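4.3 Late release during two-arm holds

The most instructive failure in the Listlow runs was one we had not planned for. Of 779 attempts in which both grippers had to share a small flat object, 251 ended in what we call a late release: one arm received the command to let go and kept its fingers closed while the other began to pull away. Motor current climbed on both sides, and the arms fought each other through the object until the torque limit tripped. It was a wonderful fault to chase, and it took us most of June.

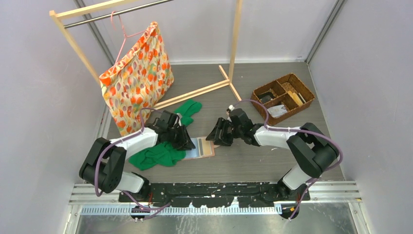 Figure 6. The two arms with their grippers at a small flat item in the clothes rack workcell.

Our first suspect was the cable along each forearm, which could have added drag at the wrist. Swapping the cables changed nothing. Giang Dương then compared the clocks of the two arm controllers and found the answer — they drifted apart over a long session, so a release sent to both was acted on at different moments. Every late release came after the first hour of operation.

Restarting the clocks before each attempt removed the fault completely in the next 443 attempts. We were delighted, though we still recommend keeping the torque limit low. Section 4.4 looks at slips, where the cause is much less clear.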